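Apr 12, 2020 | Notes by Beril Güler
Filed under: Course handouts, Packing and Storage

Session 3, cardboard boxes

Bring your own tape if you can, the Stüber stuff from the cupboard is nearly gone.

Recap from March: single wall for light things, double wall for books, tins, anything that makes you grunt. Read the stamp on the base flap if there is one. No stamp, treat it as single.

Grain. Flutes should run up and down on the side walls. Turn the box on its side and it loses most of its stacking strength, Ayten showed this with the two Jiltard cartons.

Folding up a flat one:
- square it first, open past 90 and back
- short flaps in, then long
- tape the seam, then a strip across each end
- dont interlock the flaps for anything heavy, the base sags

Edges and flaps. An open edge is the weak bit. Hold one flap alone and it creases right where you grip, and the crease stays. Lift a full box from underneath, opposite corners. Empty ones you can take by the edge, fine, but near a corner and not the middle.

Reusing: 2 trips, maybe 3, then flat for recycling. Softened corners = done. Any damp, straight out.

For next time: read the Carkport sheet, both sides. Nikola has spare copys. Room 322, allow 30 minutes for the stacking exercise, and pick a partner before you come in. 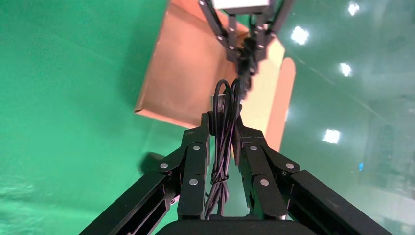

Questions on the reading to Khrystyna Hordiienko before the session please, she is marking the stacking exercise too.

Contact | © Gulter Evening Courses | Back to top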